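**"Fidari" gets a second season, and its writer can't stop grinning**

February 2023

The writer of "Fidari" found out about the renewal while she was brushing her teeth. "I screamed, and toothpaste went all over the mirror," she says. "I still haven't cleaned it off. I think I want to keep it!"

The mystery drama, set on a ferry that docks at a different island in each episode, arrived on the streaming service Ristar in December and built its audience slowly, then all at once. Season two has been ordered at 14 episodes, two more than the first run, and she has already written the opening one (twice, she admits — the first version had a storm in it that would have eaten the whole budget).

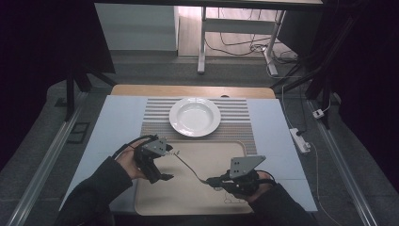
The first season was shot in the harbor town of Temby, where the production took over an old fish market for almost 30 weeks. She loved it there. Most of the show's best conversations happen over meals, and she writes those first, before she knows who is lying to whom. "Give me a white plate on a striped placemat, and a fork, and I can start," she says. "What do they eat? Who stops eating? By the time I know that, I have the argument." The famous soup scene in episode five, with the two sisters and the harbor pilot, began as a single line about salt.

She talks fast and doubles back a lot, and she is wonderful company on the subject of other people's shows. She grew up on taped soap operas and can still recite a wedding speech from one of them, complete with the interruption. Did she expect viewers to work out the captain's secret so early? "Oh, by episode three they had it! I was reading the theories at night and thinking, well, some of these are better than mine."
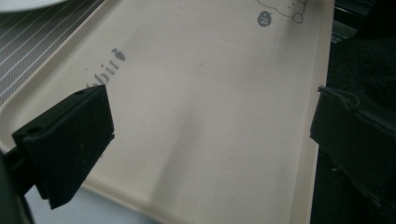 *Cream-colored tray and gray striped placemat.*

The new season moves the action ashore for the first time, and it brings in Dương, a ship's cook who was heard over the radio in season one and never seen. More than 600 people sent in audition tapes for the part. The role has been cast, though Ristar wants to hold the announcement, and she mimes zipping her mouth shut when asked.

"I can tell you that Dương is funny," she offers. "We were a little short on funny last time. Everyone was so damp and so sad."

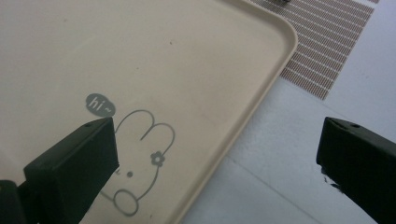

**TV & Streaming Desk**

Cameras roll again in Temby this year, with the ferry itself getting a fresh coat of paint and a proper engine room set. Until then she is rewriting episode four, which has a funeral, a raffle and a missing dog in it. Does the dog come back? "I'd never hurt the dog," she says. "Please print that."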